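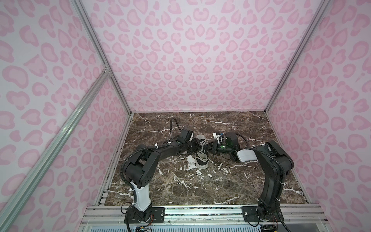
I've been putting off the shoe situation for months, and this weekend I finally gave in. Every pair I own came out of the hall closet and got looked at properly, one at a time, on something nicer than a dusty closet floor. Dark brown marble pattern under a black canvas low-top, pink leopard print behind it – I'm into it! My hallway is beige on beige, so I'll take my fun where I can get it.

The black canvas ones are my everyday shoes and have been since I moved to Herkville. I must have walked 1000 miles in them (okay, about 400, but it feels like more). White laces and white rubber soles were a brave choice for somebody who cuts across the ball field every morning.

My cleaning routine is pretty lazy. Laces out first, into a mug of warm water with a squirt of dish soap. Then an old toothbrush and baking soda paste for the rubber, and a damp cloth for the canvas. I don't put them in the washer anymore. I did that once with a pair of Visico slip-ons and the insoles came out looking like potato chips.

Lacing them back up takes me forever, by the way. I like a plain criss-cross over the tongue, not too tight, so I can cheat and slide my foot in without untying anything. My mother would be horrified.

Next up are the Berkano boots, which need new heels. The repair place wants 80 dollars and I paid 100 for the boots, so I'm still thinking about it. If you've had boots reheeled lately, tell me what you paid!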